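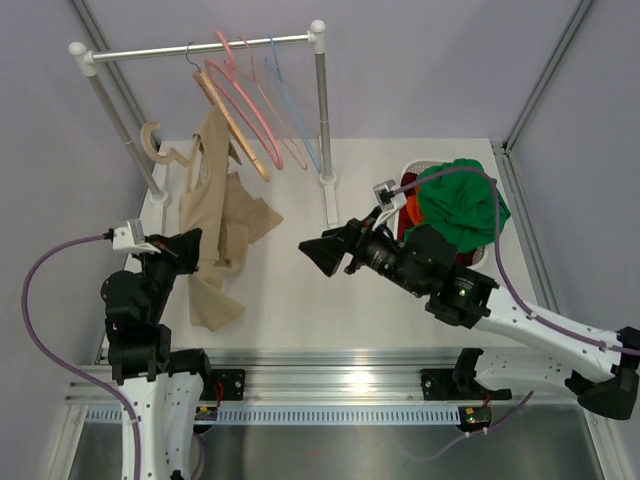

Home | Minutes | Notices | Lending Shelf | Contact
Search minutes Go

Truludell Clothing Exchange — Minutes of the September Meeting

Present: 12 members. Celeste Quintela in the chair.

The meeting opened at 7:10 p.m. in the back room at Venkataraman Hall. Apologies were received from two members of the sorting team.

1. Minutes of the last meeting

The minutes were read and accepted with one correction. The steam iron was lent to the quilting group, not given to them. It has come back and is on the shelf.

2. Racks

The chair reported on the small garment racks. These are the tabletop kind, with silver tubes and white plastic feet and corner pieces. They are low enough for children to reach and can be taken apart for storage.

Members were generally happy with them. Two points were raised. First, the uprights need to be pushed all the way down into the feet before anything is hung. At the spring exchange one rack was put up in a hurry and leaned all afternoon. Second, the upper tube slides into the lower one, and both sides have to be set to the same height or the bar slopes and the hangers drift to one end.

It was agreed to mark the tubes with a pencil line at the usual height. One member offered to do this before the next exchange.

A larger rolling rack from Trurnden was discussed. It would hold winter coats, which are too heavy for the small racks. The question of where it would live between exchanges was not settled. The closet under the stairs is full and the hall does not want anything left in the corridor. Held over.

3. Hangers

There was a long discussion about hangers. The exchange now owns about 400, nearly all of them donated, and they are mixed: wooden ones with metal hooks, thick plastic, thin plastic, wire, and a box of children's sizes in pink and blue.

A proposal to buy one matching set from Prollik was put forward. Those in favor said matching hangers look better and take up less room on the bar. Those against said the money would be better spent on bins, and that people do not come to an exchange to look at the hangers. The proposal was voted on and did not pass.

It was agreed instead to sort what we have:

— Wooden hangers for jackets and anything with a shaped shoulder.
— Thick plastic for sweaters and heavier shirts.
— Thin plastic for blouses, T-shirts and children's things.
— Wire hangers to go back to the dry cleaner on Mill Street, who has said he will take them.

Hangers with wide hooks should be tried on the bar first. Some of the beige ones have a broad hook that will go over the tube but comes off easily if the garment is pulled from below. They can still be used for light items.

4. Clothes coming off the rack

Several members said that too many clothes end up in a heap on the table under the rack. A person looks at something, lifts the hanger off, and puts the whole thing down again with the hanger still inside. By the middle of the afternoon it is hard to tell what has been looked at and what has just come in.

The following was agreed. One helper on each table will rehang as they go. Helpers should take the hanger out completely, shake the garment, put the hanger back from the bottom of the neck and close the top button if there is one. Soft, loose pieces that will not stay on a hanger are to be folded and moved to the flat table.

A sign asking people to rehang their own things was suggested. The chair said we had a sign two years ago and it was taken home with someone's coat. A new one will be made anyway, on card, and taped down.

5. Setting up for the next exchange

Setup will begin at 9 a.m. Doors open at noon. Tables are to be wiped before any clothes go on them. Racks go up first, then empty hangers, then clothes.

There was a request to leave more space on each bar. Last time the bars were packed from end to end and people had to pull hard to see anything. The limit will be 15 garments to a small rack, with the rest kept in bins behind the table and brought out as space opens up.

6. Any other business

The mending corner needs thread in brown and tan. Black and white are well stocked.

A single glove, green, left hand, is still in the lost box.

The key to the side door sticks. Celeste Quintela will speak to the hall about it.

7. Next meeting

Same room, same time, next month. Members who took bins home for washing are asked to bring them back then.

The meeting closed at 8:25 p.m.

Share this page | 12 shares | 0 comments
Previous minutes | Next minutes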